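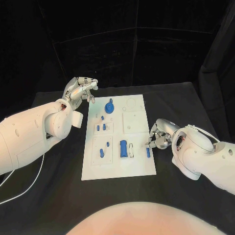
**Tulsa, June 11, 2024**

## Teleop on the peg board: gloves vs. guiding the arms by hand?

**wosik_wren**

Okay, long post, sorry in advance. I run demos on a two-arm setup with the multi-fingered hands, and we're teaching it the peg board you see up top (blue pieces, white plates, the usual). I drive it remotely with gloves and a headset. My target is 50 good demos before I hand anything off to the training folks, and I have 14 I'd call good.

The big pieces are fine. I can get the gear and the big block most of the time. It's the skinny bar over by the right edge that's eating my afternoons! It lies flat, so I have to come in with the fingers bent and sort of pinch, and I can't feel a thing through the gloves, so I'm either pushing down on the board or closing on air. The short pegs are nearly as bad.

A guy at work says drop the gloves for this one and just move the arms by hand, record that, done. I kind of hate the idea but I'm losing my patience. What do you all do?

---

**brarkico_bob**

Your coworker is right. I did gloves for months and my small-part demos were junk. Once I started guiding the arm by hand I could feel when the peg hit the edge of the hole. You can't fake that with a headset on.

---

**Mehrangiz Talebi**

I'm going to disagree with Bob pretty hard. When you guide the arm by hand, *your* body is all over the head camera view. Your sleeves, your hands, your hair if you lean in like I do. The robot then learns from pictures that have you in them, and on its own there's no you. I threw out a whole set over this and I'm still sore about it.

Also, how do you guide two arms and all those fingers with two hands? On a plain two-finger gripper, sure, go for it. With these hands you'd need a helper, and then you've got two people who disagree about where the peg goes.

My advice is stay with the gloves and slow way down. Come in high, stop, look, then close. And park the other hand somewhere boring.

---

**brarkico_bob**

> your body is all over the head camera view

So play the motion back afterward with nobody near it and record the pictures then. Problem solved.

---

**Mehrangiz Talebi**

Only if every piece is back exactly where it started, Bob! Bump one peg a hair and the playback closes on nothing. Have you tried that with pieces this small? I'm really asking, maybe you have a trick.

---

**brarkico_bob**

Tape marks on the board. It's slow, I'll give you that.

---

**zamani_late_shift**

Can we see another shot? Are you using both hands at the same time or taking turns? I can't tell from the first one, they're both hanging over the board.

---

**wosik_wren**

Sure thing, same board, different moment.
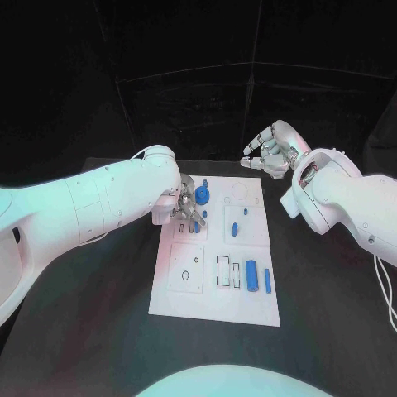 *Left hand down at the small plate, right hand up over the far end.*

I try to take turns but my free hand drifts. I don't even notice until I watch the recording. So "park it somewhere boring" kind of stung, haha.

---

**zamani_late_shift**

Yeah, I'd start there. That right hand is up over the far end of the board while the left one is down by a peg. If your idle hand ends up somewhere new every demo, the model has to make sense of that too. Pick one spot off to the side and start and end every single demo there.

For the flat bar, have you tried touching the board beside it first, very lightly, and sliding over? I know we all get told never to touch the board. I do it anyway and my thin parts got a lot better.

---

**kultinum_fan**

Please don't tell people to slide fingertips along the board, those finger joints aren't cheap to fix. I wore mine out doing exactly that.

I'm with Mehrangiz on the gloves. What helped me was more practice with nothing being recorded. I'd been hitting record as soon as I sat down and my first 4 tries were always terrible. Now I warm up on the easy parts, then do the thin ones while I'm fresh, then quit when I get cranky.

And don't get hung up on 50. We had more than 4000 demos on an older task and a bunch of them were me being tired. I'd take a small clean set over that pile any day.

---

**brarkico_bob**

Okay, the warm-up thing I agree with. Still say try it by hand once, even if you toss the recording. You'll learn what angle the wrist wants and then you can copy it with the gloves.

---

**Mehrangiz Talebi**

That I can live with.

---

**wosik_wren**

Ooh, I like that a lot. Plan is: guide it by hand a few times with recording off, just to find the wrist angle for the bar, then go back to gloves with a fixed parking spot for whichever hand isn't working. I'm skipping the sliding for now (sorry zamani, I'm chicken and I don't have spare fingers).

One more question while you're all here. Do you keep the demos where you miss the first grab and then get it on the second? I've been deleting those.

---

**zamani_late_shift**

Keep them! It needs to see what to do after a miss. I only delete the ones where I knock something over.

---

**kultinum_fan**

I keep them in a separate folder and decide later. Post again in August and tell us how the bar went.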